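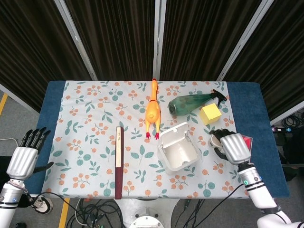
Humanoid hands vs. parallel grippers for tabletop clutter

nhnatiuk
Posting this from our second week with a pair of humanoid hands on the two-arm setup. Before this we ran Wundus parallel grippers on the same arms. The test is mixed objects on a tablecloth: hardcover book, rubber chicken, foam cube, spray bottle, a little bin with a hinged lid, that sort of thing. Same list of objects for both.

We logged 1,184 grasps with the grippers and the same number with the hands. Small light stuff is close to even. The hands do better on odd shapes like the chicken. The grippers do better on the book when it's standing up, and they cycle faster on everything.

Has anyone kept the hands after doing this comparison, or did you go back?

biwott_h
Went back. Fingers are great until a tendon stretches and your calibration is off for a day. We had 8 finger repairs between March and the end of the project. Zero on the grippers apart from new pads.

stella.shirima
Depends on the task. If all you do is pick and place, use the grippers. Try pulling a spray bottle trigger with a parallel jaw and then tell me fingers aren't worth it.

biwott_h
How many of your customers need a trigger pulled?

stella.shirima
Two so far. Both pay.

nhnatiuk
We haven't tried the trigger yet, only pick up and set down. It's on the list. The lid on the bin is the one I care about more. With the hands I can hold the bin with one and flip with the other, but the thumb slides off the rim maybe one time in four.

nusratb
What controller? We had the same thumb problem on Traden's stock one. Grip force was only updating at 48 Hz and by the time it reacted the part had moved. Changing the controller fixed more than changing the hand did.

nhnatiuk
Stock one. I'll check the rate.

imani_s
Does the cloth bunch up? We quit using one. The fingertips kept catching the fabric when they closed under flat objects and it threw off our numbers.

nhnatiuk
Sometimes. There's padding under it, so the fingers can press in a bit without faulting. I'd take the wrinkles over a bare hard top.

biwott_h
I'd run it both ways. If the padding is helping the hands get under things, your comparison favors the hands.

nhnatiuk
Fair. I'll rerun the cube and the book on a hard surface with both and post the sheet.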